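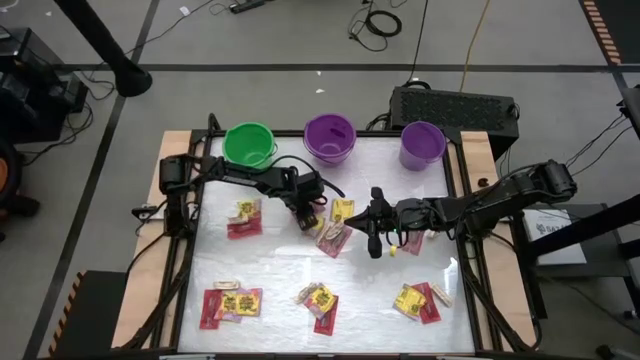 Minutes of the Packing and Supplies Meeting, Zelholm Center, July

The chair, Hema Pisharody, opened the meeting at 4:15 p.m. and the minutes of the previous meeting were approved without change. The first item was the snack order for the summer program. Abelardo Zúñiga reported that 600 packets had been received from Jurić against an order of 1,000, and that the supplier had given no date for the balance. It was agreed that packets would be sorted by wrapper color before bagging. The green bucket will be used for yellow packets and the purple bucket for red; the lighter purple bucket is to be kept for small items. Members were reminded to return the buckets to the far edge of the table at the end of each shift.

Bags for Orkotden. Mr. Zúñiga stated that 398 bags are needed. Packing will be done in batches of 30, each batch to be signed for on the sheet by the door.

Table covering. Ms. Pisharody asked whether the white plastic covering should be replaced. The matter was deferred.

Action: Mr. Zúñiga to write to Jurić regarding the outstanding packets.

The meeting closed at 5:05 p.m.

Last updated: July

Related items
Supplies Meeting, June: Minutes
Mitatico Storage Room: Access Hours
Orkotden Delivery Schedule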